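Abdeckpapier Huanca Natur, braun, mit Rasterband blau
Tischabdeckung für Werkstatt, Labor und Packplatz

Startseite > Arbeitsplatz > Tischauflagen > Papier

Artikel 174
Hersteller: Huanca
Vertrieb und Text: Camora Arbeitsplatzbedarf
Stand der Beschreibung: 27. Juli 2018

Kurzfassung

Braunes Papier von der Rolle, 800 mm breit, dazu ein blaues Klebeband zum Abteilen von Flächen. Der Hersteller nennt das Set ein »modulares Flächensystem«. Wir haben lange überlegt, ob wir das so übernehmen, und lassen es bleiben. Es ist Papier und Band. Beides ist brauchbar, und wer schon einmal billiges Packpapier auf einer Tischplatte verklebt und nach zwei Tagen die Wellen geglättet hat, wird den Unterschied bemerken. Ob er den Aufpreis wert ist, hängt davon ab, wie oft der Tisch neu bespannt wird.

Wofür es taugt

Gedacht ist die Abdeckung für Tische, auf denen Dinge liegen, bewegt und wieder an ihren Platz gelegt werden. Sortierplätze, Kommissionierung, Versuchstische, Fotoplätze, Bastelräume. Das Papier spiegelt kaum, das blaue Band hebt sich gut davon ab, und die Felder lassen sich so groß kleben, wie man sie braucht. Am häufigsten fragen unsere Kunden nach großen Rechtecken, in die ein Teller, eine Schale oder ein flacher Karton hineinpasst und noch Luft bleibt.

Weniger taugt es für nasse Arbeiten. Im Prospekt steht »feuchtigkeitsabweisend«. Bei uns hat ein umgekipptes Glas Wasser gereicht, und die Bahn wölbte sich. Wer mit Flüssigkeiten zu tun hat, nimmt die Wachstuchauflage oder gleich eine Silikonmatte.

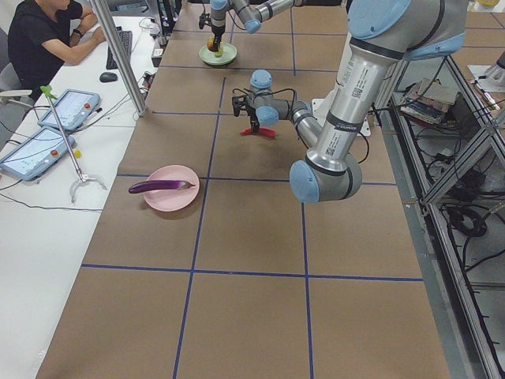

Für lange Tische empfehlen wir, die Längslinien zuerst zu kleben und die Querlinien danach. Umgekehrt geht es auch, nur zieht man sich beim langen Band leicht eine Falte ins Papier, wenn darunter schon quer geklebt ist. Das Band sollte ohne Zug abgerollt werden. Houshang Ahmadpour aus unserer Anwendungstechnik markiert sich vorher die Endpunkte mit Bleistift und spannt eine Schnur, was etwas altmodisch aussieht und gerade Linien ergibt. Der mitgelieferte »Rasterassistent« ist ein Pappstreifen mit aufgedruckten Zentimetern. Ein Zollstock kann mehr.

Das Raster selbst sollte man nicht überschätzen. Ein Feld auf dem Tisch sorgt noch nicht dafür, dass etwas darin landet. Rundes Geschirr wandert beim Greifen, und längliche Sachen wie Gurken oder Auberginen ragen sowieso gern über den Tellerrand. Wenn Positionen auf den Millimeter stimmen müssen, braucht man Anschläge oder Aufnahmen, kein Klebeband. Für »liegt im linken Feld, liegt im rechten Feld« reicht es gut.

Technische Angaben

Material Auflage: Kraftpapier, ungebleicht
Farbe Auflage: braun
Breite: 800 mm
Länge je Rolle: 40 m
Farbe Band: blau
Bandrollen im Set: 8
Klebstoff: laut Hersteller rückstandsfrei ablösbar (siehe unten)
Bedruckt: nein

Zum Punkt »rückstandsfrei«

Das stimmt mit Einschränkungen. Von einer beschichteten weißen Tischplatte ging das Band nach drei Wochen sauber ab. Nach der Heizperiode, also bei einem Muster, das wir im Februar von einem Tisch direkt neben dem Heizkörper gezogen haben, blieb am Rand ein klebriger Streifen stehen. Mit Isopropanol war er weg, von allein nicht. Vom Papier selbst löst sich das Band so gut wie gar nicht, ohne Fasern mitzunehmen. Wer das Raster ändern will, bespannt neu. Der Hersteller bewirbt das Set trotzdem als »jederzeit umkonfigurierbar«, und wir haben dort nachgefragt, was damit gemeint ist. Eine Antwort steht aus.

Haltbarkeit

Im Prospekt ist von bis zu 40 Arbeitstagen die Rede. Unter welchen Bedingungen, steht nicht dabei. An unserem eigenen Packplatz war die Bahn deutlich früher durch, allerdings ziehen wir dort Kartons mit Heftklammern über die Kante. Auf einem Tisch, auf dem nur leichte Teile abgelegt werden, hält sie sicher länger. Kanten zuerst kontrollieren, dort reißt es.

Vergleich mit ähnlichen Artikeln

Judex Packpapier, braun: dünner, günstiger, wirft schneller Wellen. Für Tische, die ohnehin jede Woche neu bezogen werden, würden wir dieses nehmen.

Ultirport Tischvlies, grau: weicher und leiser, wenn Geschirr oder Metall darauf abgestellt wird. Das blaue Band hält darauf schlecht. Für Raster ungeeignet, auch wenn die Verpackung anderes behauptet.

Silikonmatte, diverse Farben: abwaschbar, teuer, rutschfest. Klebeband haftet praktisch nicht. Linien müsste man aufmalen oder aufdrucken lassen.

Hinweise zur Verarbeitung

Tischplatte vorher entfetten. Papier über Nacht ausgerollt liegen lassen, die Bahn hat sonst Rolldrall. An den Stirnseiten umschlagen und unter der Platte fixieren. Bei Tischen mit angeschraubten Platten oder Halterungen am Rand das Papier großzügig aussparen und die Schnittkante mit Band einfassen – ausgefranste Ränder bleiben sonst an Ärmeln und Kabeln hängen.

Zwei Bahnen nebeneinander: stumpf stoßen und die Naht unter eine Bandlinie legen. Überlappt wird es eine Stufe, und kleine Teile kippen darauf.

Lieferumfang

1 Rolle Abdeckpapier
8 Rollen Band, blau
1 Pappstreifen mit Maßeinteilung
Anleitung (englisch, eine Seite)

Ein Abroller ist nicht dabei. Das Band passt auf handelsübliche Handabroller.

Lieferung und Muster

Die Papierrolle wird stehend verpackt. Bitte bei Annahme die Stirnseiten prüfen, Druckstellen ziehen sich durch viele Lagen. Ein Musterstück mit zwei aufgeklebten Bandlinien schicken wir auf Anfrage kostenlos zu, und wir raten ausdrücklich dazu, es erst auf dem eigenen Tisch auszuprobieren. Ansprechpartner für Muster und größere Mengen ist Tahsin Majumder im Innendienst.

Rücknahme angebrochener Rollen ist ausgeschlossen.

Zubehör

Handabroller, Metall
Cuttermesser mit Abbrechklinge
Schneidlineal, Aluminium
Isopropanol, Sprühflasche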